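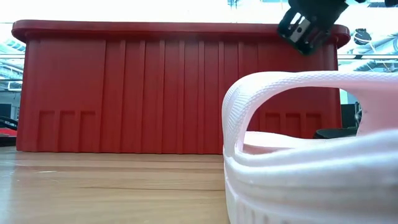 4 min read

Section 3. Setting up bin locations in Resta

Do this before you import any stock. If you already imported, stop, go to Section 7 (undo an import), then come back.

You need: admin login, label printer switched on, the Adska scanner charged, shelf plan on paper. Pencil is fine.

1. Open Settings > Locations > New site. Type the site name. Short. "Althorpe" not "Althorpe back store upstairs".

2. Add zones. One letter each. Skip I and O, they read as numbers on the small labels.

3. Add bins inside each zone. Letter, dash, number. A-11, not A11. The scanner will take A11 but the report wont group it.

4. Set bin type: shelf, tote, pallet or floor. Can be changed later, but only when the bin is at zero.

5. Set max quantity. Leave blank for no limit. Do NOT enter 0, it locks the bin.

NOTE: one site holds up to 272 bins. Need more? Make a second site and link them under Settings > Linked sites.

6. Press Save zone. Wait for the green tick. Large zones are slow.
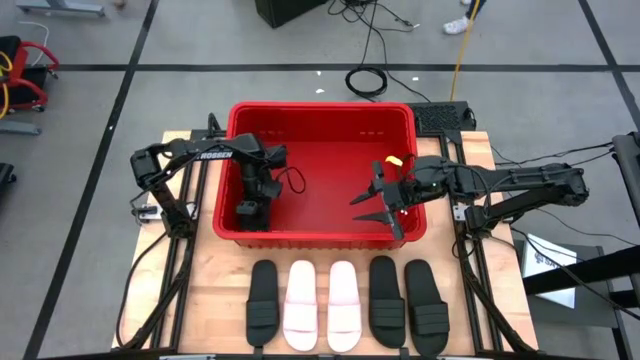

7. Print labels. Locations > select zone > Print. Choose the Mandagi roll size from the list, portrait. Test with one label first.

8. Stick labels on the short end of the bin, clean surface, no tape over the barcode. Tape glare = misreads.

9. Scan each label once in Check mode. One beep, good. Two beeps, duplicate. Long beep, not saved, go back to step 6.

CAUTION: don't rename a bin after printing. The old barcode still points to the old name and stock will land in limbo (code 3298). Delete the bin, make a new one, reprint.

Error 61 on the scanner: wrong site selected. Hold the side button, pick the site, scan agian.

10. Turn Check mode OFF. Easy to forget. Nothing you scan gets counted while its on.

11. Export a copy of the location list. Locations > Export > CSV. Keep it somewhere that isn't the same computer.

Label template questions to Zane Rozīte, mornings best. Template changes planned for August, old rolls will still work.

Next: Section 4, importing items.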